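Suspended ceiling

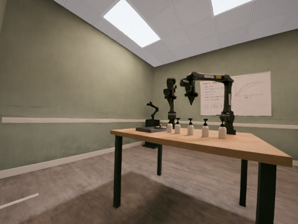 A suspended ceiling, also called a dropped ceiling or false ceiling, is a secondary ceiling hung below the structural floor or roof of a building. It consists of a light metal grid, held up by wires or rods, and a set of panels or tiles that rest in the grid or are fixed to it. The space between the suspended ceiling and the structure above is known as the ceiling void or, where it carries moving air as part of the ventilation system, the plenum.

Suspended ceilings are common in offices, schools, shops, hospitals and laboratories. They are less usual in houses, where room heights are lower and plasterboard fixed straight to the joists is cheaper.

Terminology

In British usage "suspended ceiling" covers any ceiling hung from the structure, including those finished in continuous plasterboard. "Lay-in ceiling" refers only to the type in which loose tiles sit on the flanges of the grid. "Dropped ceiling" is the more frequent term in North America. The word "tile" is used loosely for both small square units and larger rectangular ones, although some manufacturers keep "panel" for the latter.

Construction

Grid

The usual grid is made from inverted T-sections of galvanised steel or aluminium, with a painted or capped lower face. Main runners, or main tees, are hung at regular spacing from the structure. Cross tees clip into slots punched in the web of the main runners and divide the grid into modules. The most widespread metric module is 600 mm by 600 mm, followed by 1200 mm by 600 mm.

At the walls the grid rests on a perimeter trim, normally an L-shaped angle or a shadow-gap section. The trim is fixed first and sets the height of the finished ceiling. Its level is marked out with a rotating laser or, in older practice, a water level and chalk line.

Grids are described by the degree to which the metal can be seen from the room:

Exposed grid. The tiles lie on the flanges and the full width of the tee is visible.
Semi-concealed grid. The tile edge is rebated so that its face drops below the flange.
Concealed grid. The tile edges are slotted to receive the tee and no metal shows. Access is slower, and a special tool or a starting tile is often needed.

Hangers

Hangers are most often galvanised wire, twisted around itself at each end, or rigid straps with adjustable clips. They are fixed to concrete with drilled anchors and to steelwork with beam clamps. Hangers should be vertical. Where a duct or pipe is in the way, a bridging channel is fitted beneath it and the hangers are taken from the channel. Hanging the grid from pipes, cable trays or ductwork is generally forbidden by the specification.

Tiles

Mineral fibre is the most common tile material. It is formed from mineral wool with fillers and a binder, then painted, and may be perforated or fissured to increase sound absorption. Other materials include glass wool with a bonded face, gypsum, perforated metal with an acoustic pad behind it, wood wool and timber veneer. Vinyl-faced gypsum tiles are used in kitchens and other places where surfaces are washed down.

Asbestos was used in some ceiling tiles and in sprayed coatings above them during much of the twentieth century. In older buildings the void is surveyed before any tile is lifted.

Setting out

The grid is normally centred on the room so that the cut tiles at opposite walls are of equal width. If centring a tile joint gives a border of less than half a tile, the layout is shifted by half a module, which brings a tile centre on to the centre line. Corridors are often treated separately, with full tiles down the middle and a plain plasterboard margin at each side.

Openings for light fittings, air diffusers and sprinkler heads are coordinated on a reflected ceiling plan, a drawing which shows the ceiling as though mirrored in the floor. Modular light fittings take the place of a whole tile. Downlights and similar small fittings are cut into the tile, and a pattress or support board spreads their weight on to the tees. Heavier equipment is hung independently.

Performance

Acoustics

Two properties are distinguished. Sound absorption is the extent to which the ceiling reduces reflected sound within the room. Sound attenuation is the resistance to sound passing up through the ceiling, along the void and down into the next room. A soft, porous tile may perform well in the first respect and badly in the second. Where partitions stop at ceiling level, a void barrier of dense mineral wool or plasterboard is fitted above the partition line.

Fire

A suspended ceiling may contribute to the fire resistance of the floor above only if the whole assembly, including grid, hangers, tiles and fittings, has been tested as such. Fire-rated grids have cut-outs in the runners which allow the metal to expand without buckling. Large voids are divided by cavity barriers.

Humidity

Mineral fibre tiles absorb moisture from the air and can sag between their supports. Tiles are therefore installed after wet trades have finished and the building has been closed in. Stained tiles usually point to a leak or to condensation on cold pipework in the void.

Seismic design

In regions subject to earthquakes the grid is braced with splayed wires and compression posts, and is left free to move at two adjacent walls. Failure commonly begins at the perimeter, where cross tees pull off a narrow wall angle.

Maintenance

Tiles are lifted by pushing them upwards, tilting them and drawing them out diagonally through the module. Clean gloves are worn, as marks on matt white faces are hard to remove. Dust is taken off with a soft brush. Repainting is possible but reduces the absorption of perforated tiles and may invalidate the fire classification.

Replacement tiles from a later batch often differ slightly in whiteness from those already in place. A common remedy is to move existing tiles from a storeroom into the visible area and put the new ones in the storeroom.

See also

Acoustic panel
Access floor
Coffer
Plenum space
Stretch ceiling

This page was last edited on Jun 8, 2020.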